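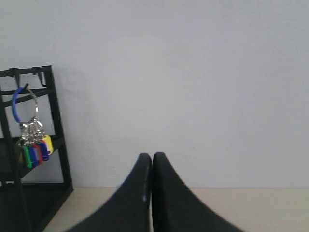
Black rack, beige tabletop, plain wall.

Long thread on gaskets, because I spent most of this week on gaskets and I have feelings about them. Specifically the seals in sanitary pipe unions, the kind you find all over a dairy or a juice plant. Get a coffee, it goes on a bit.

I look after process equipment at Kerslake, which makes drinking yogurt and a bit of cream. We have 200 unions on the product side. Every one of them has a rubber ring in it, and for years we changed them when they leaked. I don't recommend that!

A ring can be in pretty sad shape long before it leaks. The inner edge swells with fat and hot caustic, creeps into the bore, and makes a tiny ledge. Product sits behind the ledge. Your cleaning cycle goes right over the top of it and your rinse sample looks lovely.

The other direction is just as bad. If the ring is a hair too small, or it has taken a set and shrunk back, you get a little ring-shaped ditch inside the pipe. Same trouble, different shape. What you want is the rubber sitting flush with the steel when the line is at working temperature (not when it's cold on the bench, please).

So in March we pulled 100 of them over a planned shutdown and looked at each one under a decent lamp. 30 had crept into the bore far enough to catch a fingernail. Not one of those had been reported as leaking. I felt a bit ill, if I'm truthful, and then I went and ordered a lot of rubber.

Most of the bad ones were on the return side of the cleaning loop at our Illholm building, where the caustic runs hottest. We had plain nitrile in there. Somebody picked it years back when the loop ran cooler, and then the temperature went up and the rings stayed the same. I suspect plenty of plants have a story like that.

We've gone to EPDM on the cleaning loop and the yogurt lines. On the cream line I'm being fussier, as EPDM and fat don't get along, so that one has FKM. It costs more and I had to argue for it. The Skusten unions also have a metal stop, so you can't crush the ring by leaning on the wrench, and I am very fond of them for it.

About that wrench. If a union weeps, the temptation is to give it another quarter turn. I've done it, you've done it. All it does on the older style is push more rubber into the product stream. Shut down, open it up, look at the ring, wipe the faces, put a new one in.

We keep the spares in bags by size and compound now, with the date they arrived. Before that they all lived in one drawer, black rings on black rings, and you can't tell nitrile from EPDM by looking. The Brolska catalog has them with a colored dot, and I've asked for those on the next order.

Next job is the 2 valve clusters by the filler, which have far more seals than I'd like to think about. I'll post again when we've had them apart. If you run cream through anything other than FKM and you're happy with it, do tell me which compound and how hot you clean, I'd love to hear.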